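Colthorpe Clothes Swap News
21 December 2018

From the folding table
by Nanami Matsuda

Well, we got through it! The winter swap is done, the hall floor is mopped, and I have slept nine hours two nights in a row, so I'm finally able to write about sorting without getting cranky. Several of you asked me at the door how the piles work and why your bag of perfectly nice sweaters got taken apart and scattered over four tables. I promised I'd put it in the newsletter, and Borghild (Borghild Boström, our editor, who has been very patient about deadlines) gave me more room than usual, so get yourself a coffee.

We took in 630 pieces this time. In August it was less than half that, but August is all T-shirts and swimsuits and you can get through a bag in no time. Winter stuff is thick and it has linings, and it comes in with things in the pockets. Takumi Mizuno was on pockets for the whole first evening and found a house key, a lot of cough drops, and a folded grocery list so beautifully written that we pinned it up over the sink. If the key is yours, it's in the envelope taped inside the hall closet. Please come get it!

So, sorting. Everything gets dumped out. I know that looks rude when you folded it all so carefully at home, but I can't see a stain on a folded shirt, and I can't smell a mothball through a tote bag either. Out it all comes onto the table in a big heap and we pull from the top. Each piece gets shaken once and laid down front side up, then flipped. Cuffs, collar, underarms, hem, in that order. I've been doing it in that order so long that I do it to my own coat in the elevator.

Then it goes one of three ways. Good as is, needs a little something, or rags. The middle pile is the one that gets out of hand. A missing button is a little something. A broken zipper on a kid's parka is more than a little something, but Ryota Yagi can't stand to see a parka go to rags, so he takes them home and they come back in the spring with zippers in slightly surprising colors. I have stopped arguing with him. My neighbor's boy has one with an orange zipper and loves it.

The middle pile this time was 65 pieces, and by closing we had it down to 30, which I'm very pleased with. The rest are in two bags at my place if anyone has an evening free in January and likes sewing while somebody else cooks. (I'll cook. It'll be soup.)

A word on bins, because we had a small bin crisis. The old wicker ones are finished. They snagged two scarves and a nice knit dress before we noticed, and the dress was one I'd had my eye on, so I may be bitter. Please, if you're replacing yours at home, get something smooth on the inside. It doesn't have to be pretty! I'd take an ugly smooth bin over a handsome scratchy one any day, and I'd take a wide one over a deep one, too. In a deep bin the bottom third turns into an archive. I found a Hofstetter fleece down there with the tag from the swap before last still pinned to it.

Takeshi Morikawa brought up the question of hangers versus folding again, and I'll give him his say, since he was there until midnight stacking chairs. Takeshi thinks everything should hang. People flip through a rack faster than they dig through a stack, and he's right about that. But we own 6 racks and one of them leans, and knits on hangers grow little shoulder horns. So we compromised: coats, dresses and button shirts go up, and everything else stays flat on the tables. Whoever walks by a stack and messes it up is allowed to leave it messy for ten minutes, and then one of us comes around. I liked how that went. There was a very peaceful stretch in the middle of the afternoon when all I did was walk in a circle squaring up sweaters and eating somebody's gingerbread.

How we fold, since I was asked: face down, sleeves in, sides to the middle, then up from the hem in thirds. Big sizes get one extra fold so the stacks match. Size label ends up near the front edge if you've started with the collar away from you. If you start with the collar toward you, it's on the wrong side and I will come by and quietly redo it, and I apologize in advance, I can't help it. Pants are in half lengthwise and then in thirds, with the crotch point tucked in so it doesn't stick out like an elbow. Fitted sheets we don't accept. I've said it before and I'll go on saying it.

Hoodies and anything else with a hood deserve a mention because they wreck a stack faster than anything. Hood goes flat down the back before the first fold. If it's one of those really puffy lined hoods, fold it into the body and make your peace with a lumpy pile.

Two housekeeping bits before I forget. First, the laundry soap. Somebody donated a whole case of Ronon and it's in the back by the mop bucket, so if you're taking a bag home to wash, help yourself to a box. Use less than you think. Second, the sign-up sheet for the spring swap is on the door of the Clarnum room, and the early shift is wide open while the late shift is packed. Come early! There are doughnuts early. By the late shift there's only the plain kind, and somebody has usually cut those in half.

Oh, and a thank you to whoever labeled the kids' tables by height as well as age. I watched a dad go straight to the right stack, hold up a pair of corduroys against his daughter's legs, and be done in one go. We should do that every time. We should maybe do it for the grown-ups.

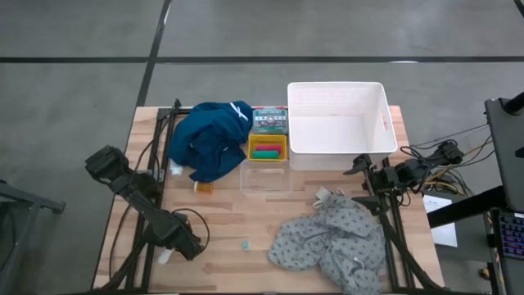
Drawstrings, then, which I've saved for last because I have the most feelings about them. Before anything with a tie goes into a stack, find both ends and even them up, and if one has slipped back inside its channel, a safety pin on the tip will walk it back out while you watch TV. Tie them in a loose bow and tuck the bow in, and it won't grab the next sweater down. Finding the ends is half the work when a piece is bunched up the way that dark teal-blue one is on the butcher-block table, all deep folds, with just a little crossed bit of white, drawstring or ribbon, showing near the top. Start from that white bit! Don't go tugging at a hem and hoping. Hold the tie in one hand, let the fabric drop open under it, and you'll know in a second which way up you've got it. A big white bin close to hand like the one over on the right is the size I'd love us to have for spring, so if anyone sees them on sale, let me know before you buy and I'll tell you how many the closet can take. Leave a note in my box or catch me at the hall, I'm there most mornings until New Year's, matching gloves.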